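## Chapter 2: Vegetables on the Plate

In June our teaching kitchen in Brultau smells of cucumbers from morning to evening. Students arrive wanting to cook, and I ask them to wait. First they must learn to place one vegetable on one plate.
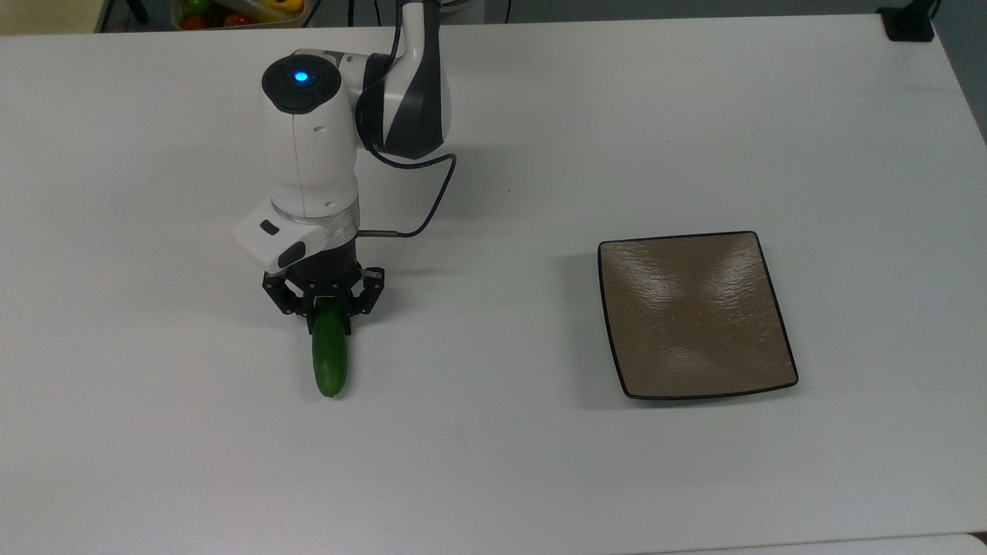 *Text: Sandamali Saha. Exercises: Lieselotte Hellwig.*

A whole green cucumber and a square brown plate with a thin black rim are enough for the first lesson. On a white table both colors are easy to judge. Look at the plate while it is still empty, and decide which side will face the guest. A square plate has corners, so the eye notices quickly when a long vegetable lies crooked.

In this chapter we work with raw vegetables only. Section 2.1 treats washing and drying, Section 2.2 the basic cuts. Dressings come later, on page 63.

**Before you read further:** put a cucumber on a plate at home, first parallel to the rim and then from corner to corner. Write down which position you prefer, and bring your notes on Wednesday.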